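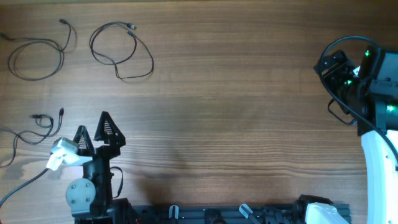
Two arms and three loose cables at one of our recording tables.

About > Who we are > Brasent Data

Brasent records examples of handling work for teams that train robot arms. Clive Parsons and Heino Sepp started the company in Cutivstead, in two rooms over the Hollis print shop. We still use both rooms and now rent the floor below.

Most of our work is with soft or awkward items such as cables, bags and cloth. An operator guides a pair of arms through a task from start to finish, and we save the video and the joint positions together. Then the items are laid out differently and the task is done again. A standard order is 200 recordings of one task. Our largest set, on sorting and coiling cables, has 4,000.

Failed tries are kept and labeled as failed. Customers can leave them out of the delivery if they want to. Heino's group checks each recording before it goes into Flutix, our in-house library. Clive handles orders and scheduling.

We take on new tasks in July. Send a short written outline and a sample of the item.

We use cookies to remember your settings. Accept | Manage

Recent
Flutix file layout, revised
Minimum order is now 100 recordings
Operator openings in Cutivstead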